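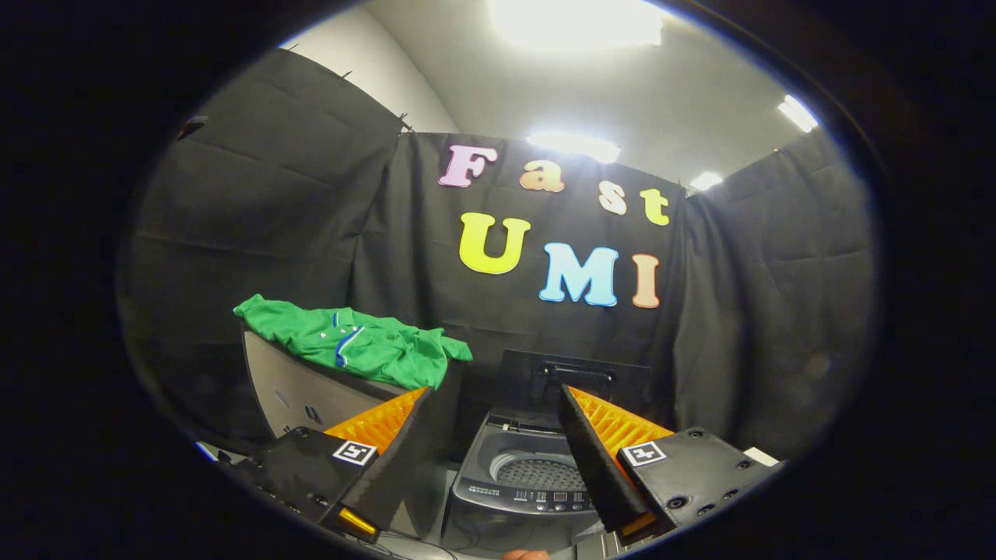
Pliltance Publishes Laundry Task Results

Immont, 18 April 2019 -- Pliltance today released results from its study of household chores done by machine. The study covers one job: moving a garment from a cabinet top into the open tub of a top-loading washer.

A rigid part keeps its shape when gripped. A shirt does not. Sleeves catch on the lid, and a fold that looks like an edge may be three layers deep. The Pritari control software was trained on 1000 demonstrations made with hand-held grippers and tested on 37 garments.

"Loading one shirt is within reach. Doing the laundry is not," said Nidia Carhuamaca, program lead at Pliltance. "Sorting, settings and stuck sleeves still need a person."
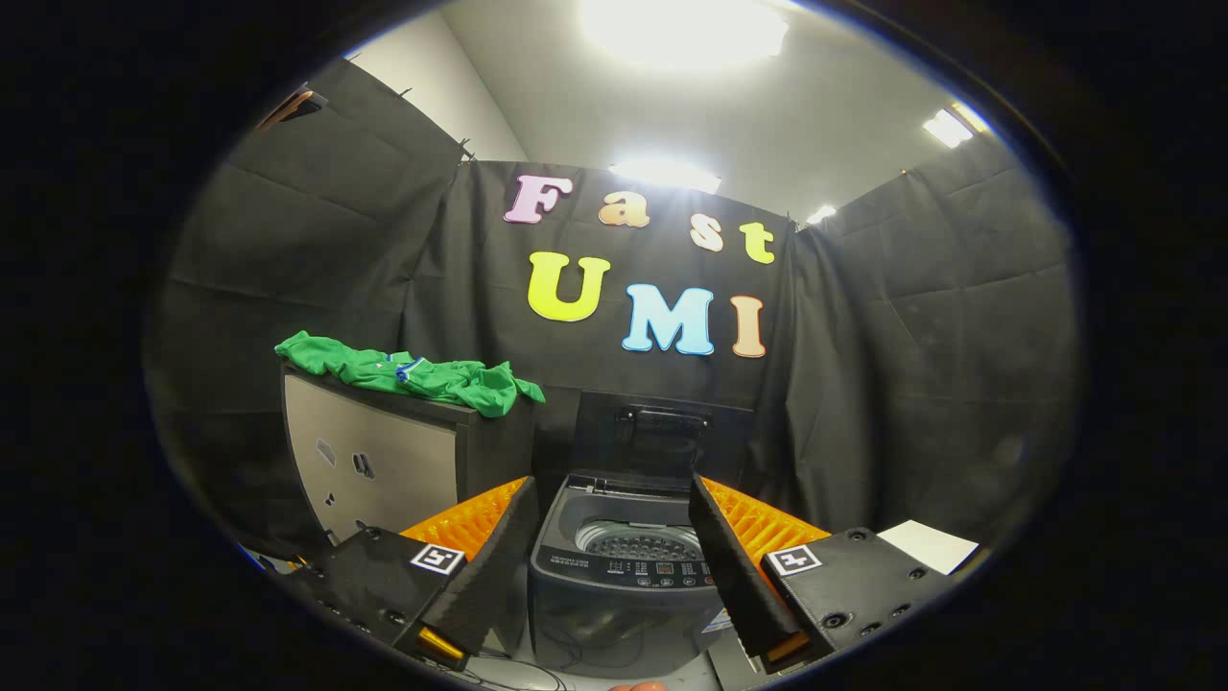 Availability

The full report may be requested from the Pliltance press office. A second study, on folding, begins in September with project partner Castaño -- shop-floor linen handling will be included.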